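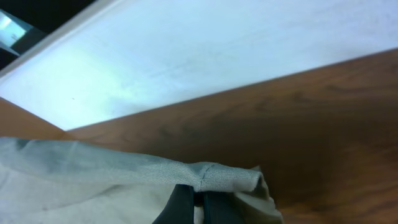

FAIRCLOUGH, August 13, 2025. Nestard, the regional repair and reuse cooperative, will open its fourth workshop in Fairclough next month, in the former Risteo dry cleaning plant on Mill Street. The site will take in clothing, bed linen and small pieces of household furniture for mending, cleaning and resale. Old work surfaces have been kept wherever they were sound. A white panel with a matte, faintly smudged face, lying against wood, is typical of the mix of materials visitors will find inside, and the cooperative does not plan to paint over marks of that kind. Money saved on fittings has gone into ventilation, lighting and a second service counter.

The Fairclough workshop will be open to the public five days a week, with a late evening on Thursdays. Residents can bring in items for repair without an appointment. Small jobs such as buttons, hems and seams will be done while the customer waits, if a mender is free. Larger jobs will be booked in, priced and returned within 10 working days.

"People in Fairclough have been driving to our other shops for years," said Venla Seppälä, general manager of Nestard. "They told us the trip cost more than the repair. We looked at four buildings, and the Risteo plant was the one with drains, power and a loading door already in place."

Nestard completed 3461 repairs in the twelve months to the end of July. Of these, 3451 were returned to their owners or sold in the cooperative's shops. The remaining 10 items could not be made fit for use and were sent for fiber recycling. Clothing made up the largest share of the work, followed by curtains and chairs.
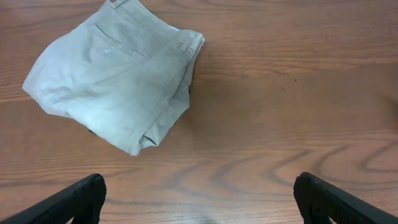 Page last changed: August 13, 2025

Trousers are the garment most often brought in, and the most common faults are a worn seat, a broken zipper and a waistband that no longer fits. Lightweight cotton pairs in pale colors present a particular problem for menders, as a patch cut from new cloth tends to show against a faded leg. The Fairclough workshop will keep a stock of washed fabric, sorted by shade, so that patches can be matched more closely. Donations of worn cotton clothing for this stock are welcome and need not be in wearable condition. They should be clean.

Prices will be the same as at the cooperative's other sites. Members pay a lower rate, and membership is open to anyone who lives or works in the county. Customers who would like to do the work themselves can rent a sewing station by the hour, with thread and needles included. Children under 12 may use the stations with an adult.

The workshop will also run a training course in garment repair, developed with Jureo, a vocational college. The course lasts 10 weeks and covers hand stitching, machine maintenance, patching, darning and basic tailoring. Nestard received 93 applications for the first two groups. A further group will start in the new year, and those who were not offered a place will be contacted first.

Tincuța Nistor, who leads training at Nestard, said the course was planned with working adults in mind. "Classes are in the evening and each one is repeated the following Saturday morning," she said. "If you miss one because of a shift, you can catch up. We ask for no previous experience. Some of our best menders had never threaded a machine before they came to us."

Street parking is available on Mill Street and Canal Road. The entrance on the Mill Street side is step-free. Deliveries and furniture drop-offs should use the loading door at the rear, which will be staffed in the mornings only. The workshop cannot accept mattresses, electrical goods or leather coats.

Opening hours, a price list and the membership form will be posted on the Nestard website before the opening. Printed copies will be available at the Fairclough public library.

About Nestard

Nestard is a member-owned cooperative that repairs and resells clothing and household goods. It operates three workshops and two shops. Any surplus is spent on training and equipment.

Press contact: Venla Seppälä, General Manager, Nestard. Requests to visit the Fairclough site before opening should be made in writing at least three working days ahead.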